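Object Drawing for Beginners
Week 2 handout: Circles, ellipses and getting them to lie down
Tutor: Eusebio Ríos
Turnton Community Arts, Saltness Room

Welcome back, everyone, and a special welcome to those of you who missed the first evening and are joining us now. You haven't missed anything you can't catch up on with a pencil and a cup of tea. I've typed up what I said on the night, plus a few bits I forgot to say because we got talking about erasers for far too long.

Why we start with circles

Nearly everything in your kitchen cupboard is a circle seen from somewhere awkward. Cups, saucers, saucepans, the lid of the biscuit tin, the mouth of a vase. If you look straight down at a saucer it is a circle, plain and simple, and as soon as you sit back in your chair it becomes an ellipse. The further you lower your eye towards the table, the thinner the ellipse gets, until at table height it's just a line. Try it at breakfast tomorrow! Put your chin on the table if there's no one about (or if there is, I don't mind).

The trouble is that our heads know the saucer is round, and so our hands draw it too round. I still do this after all these years, and my own first drawing of the evening usually has a saucer that would slide off the table and into my lap.

Finding the ellipse

Draw a light horizontal line the width of your saucer. This is the long axis. Mark the middle, then draw a second line through it at right angles, which is the short axis. Hold your pencil out at arm's length, elbow straight, one eye closed, and compare the height of the saucer to its width. Put that height on your short axis, half above the middle and half below. Now swing the curve through your four marks with the whole arm, going around several times very lightly before you press down.

Please don't make points at the two ends. An ellipse isn't a football. The ends are tight little curves, and if you turn the page sideways you'll see straight away whether yours are pinched.

For a cup, the ellipse at the base is a touch rounder than the one at the rim, as long as you're looking down on it. You are further above the base, so you see into it more. People find this hard to believe until they draw a glass of water, so draw a glass of water.

Circles inside circles

A plate has a rim and a well, and a washer or a ring has an outer edge and a hole. Draw these with the same long and short axes for both, and get the big shape down first. If your inner shape is fatter or thinner than the outer one, the thing will look bent. Don't forget thickness either. When you look into a hole at an angle you often catch a sliver of the inside wall on the far side, and that sliver, tiny as it is, does more to make an object solid than a whole evening of shading.

Shiny things on dull cloth

A plain dark cloth is a good friend to a beginner. It keeps the background quiet, and a pale object stands out so well that you can draw it almost by drawing the dark around it. With metal, leave your brightest lights as bare paper from the start. The rest can be surprisingly grey. 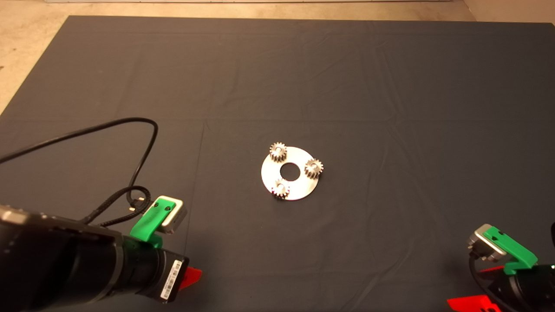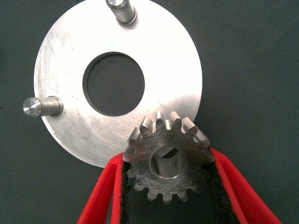 A metal ring on dark cloth. In the second one, look at how the glare takes the right and upper part nearly to white while the lower left stays a duller grey.

Squint when you're judging tones. It blurs the fussy detail and leaves you with three or four big shapes, and those are what you want on the page in the first ten minutes. I like a 2B for nearly everything at this stage. If you've brought a whole tin of pencils, lovely, but put most of them back in the bag for now, or you'll spend your evening choosing.

Homework

Fill a page with loose ellipses, thin ones at the top and fat ones at the bottom, no ruler. Then draw one cup and saucer from your usual chair, and the same cup and saucer again standing up. Write on each where your eye was. Bring both, even if you hate them. I'd much sooner see the ones you hate.

Next week we move on to handles and spouts, so bring a teapot or a jug if you have one you can carry safely. The side door will be open from half past six, and the sink in the corner is working again.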